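4th April

Shrinkage trial, black moulded shells, batch 3

Weighed out the second lot of regrind this morning. Edeltraud Rainer wants the nominal length settled before Skivow get their drawings, so I have stopped changing the melt temperature and am only moving hold pressure.

Reference part from March measures 1059 mm end to end on the long table. Tool drawing says 1061. Previous note in this book had the two figures swapped; corrected and initialled.

Hold pressure up one step: rim flatter at the corners, slight sink still showing on the recessed side. Hold pressure up two steps: sink gone, flash at the parting line. Went back to one step and left it there. Cooling time unchanged.

Alcides Nina asked if the bow is from the tool or from stacking parts too early. I don't know yet. Set 2 aside face down and 2 on edge, all from the same run, and will put the straightedge on them tomorrow before anyone touches the machine.
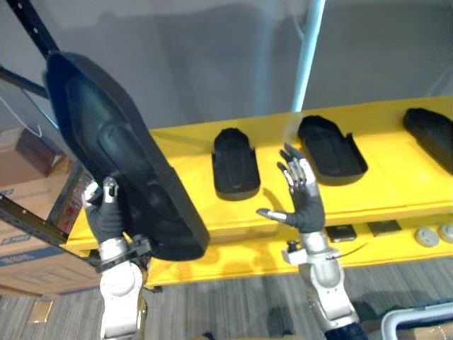
Long black shell with raised rim, held at the yellow shelf.

Straightedge is the 1000 mm one from the Negussie cupboard. It doesn't reach both ends, so measure from the gate end and mark where it stops. The feeler gauges are missing the thinnest leaf. Precious Du Plessis has ordered a set.

Colour: the masterbatch from Irelness is a shade greyer than the last bag. Doesn't matter for this trial. Keep the label anyway, it is taped inside the back cover.

To do: dry the remaining pellets overnight, ask Aparecida Moura for the Skerninar moisture readings, re-zero the scale.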